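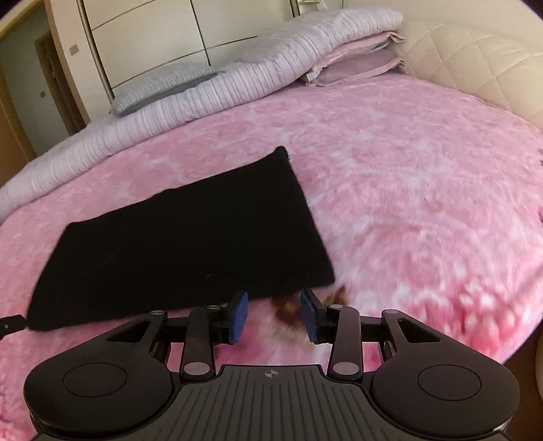
Home | Ask | Topics | Stairs & Railings | Log in

Squeaky stair treads, carpet on top, no access underneath

Asked September 2022 by Yaryna Hladun

Two treads near the top of our stairs squeak like crazy, only on the left side. Underside is drywalled over, closet below. Carpet is pretty new so dont want to rip it up. Tried talcum powder in the gap at the wall, did nothing. Can I screw down through carpet or is that a bad idea? House is from Hetberg if anyone knows their stairs - pine treads I think.

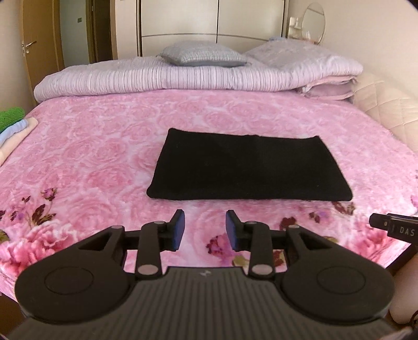 Also the riser under one of them moves a little when I push it with my foot. Same problem or a different one?

2 answers

Mykhailiuk
Same problem probably. Tread is rubbing on the riser. You can go thru carpet, use the breakaway screws with the little depth gauge, the head snaps off below the pile. Find the stringer first. Pilot hole if the wood is hard. Start with one screw on the left, step on it, listen, then do another. For the riser - screw down through the front of the tread into the top edge of it, two should do, around 4 inches apart. Don't use drywall screws, they snap when you don't want them to.
8 people found this helpful

Plarnilex
just pull the carpet back and glue it. we did ours in October and its quiet now. mostly
Comments (2) | Share

Related questions
Loose newel post at bottom of stairs
Pronport baluster brackets - anyone used them?
Can I paint over varnished treads?
Gap between stringer and wall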